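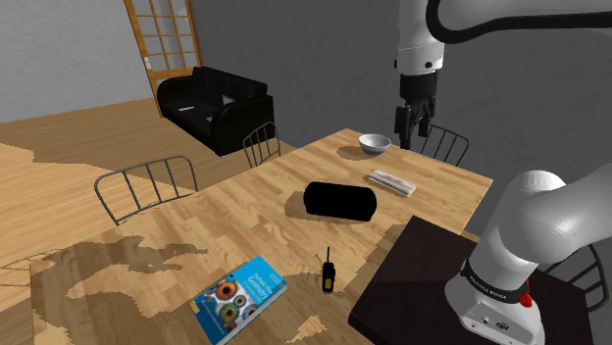 Written by Babak Rahimi | Last edited 5/21/18

4. Placing objects in the simulated room

Complete section 3 before you start. The arm must be loaded on its support, with the gripper clear of the table.

4.1 Open the Holleo scene file and select the dining table as the parent surface.

4.2 Add the objects one at a time. The test set includes a bowl, a book and a handheld radio. Leave open tabletop between neighbors so the fingers can come down on either side.

4.3 Lay the book flat and rotate it out of line with the table edge. A rotated book is a better check of the grasp angle than a square one.

4.4 Set the drop height to 2 mm and run the physics for 800 steps. Objects should stop moving well before the end.

NOTE: Cylinders lying on their side may roll. If one does, raise its rolling friction and repeat step 4.4.

4.5 Set the light. Stair-stepped shadow borders mean that the shadow map is coarse. They do not affect collision, but they can upset color-based detection. Raise the map size if you use the Mateos detector.

4.6 Move the arm to its start pose, fingers down and open, and save the scene. My file loads in roughly 28 seconds on the shop computer at Skeltivcombe.

CAUTION: Do not send a path tested only in simulation to the real arm. Run it at the lowest speed first, with one hand on the stop button.

4.7 If an object falls through the table, check that its collision mesh is closed. Error 188 in the log points to the same fault.

Go on to section 5, Grasp tests.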